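How to Clear a Ragged Path Edge and the Leaf Litter Beside It
2023-06-17
By the Sukent Grounds Notes editor

A paved path that runs past grass and trees slowly gets narrower. Soil and low plants creep in from the side, and leaves left lying since October mat down over the grass. The path at Grirkstead took one morning to put right. Pick a dry day for it. 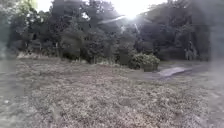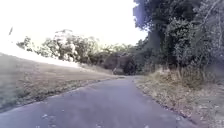

Leaf-covered ground by the tree line, and the paved path with the grass slope on its left.

You will need a spring rake, a half-moon edger, a flat spade, a stiff broom and a tarp.

1. Rake the open ground first. Work from the trees outward and pull the leaves onto the tarp. Go lightly over dead grass so you don't tear up the roots that are still good.

2. Leave a strip of leaves under the trees and bushes. It feeds the soil and does no harm there.

3. Find the true edge of the pavement. Push the spade in flat along the surface until it runs off the asphalt, and do this every 5 feet.

4. Cut down along that line with the edger, about 2 inches deep. On a bend, take short cuts and follow the curve.

5. Lift out the strip and shake the loose soil back onto the slope. Anything woody goes in the compost last.

6. Sweep the path toward the low side.

Bare patches on the slope can be reseeded in early fall. Water them for 14 days if there is no rain.

Check the edge again after 12 months.

Contact | © 2023 Sukent Grounds Notes | Back to top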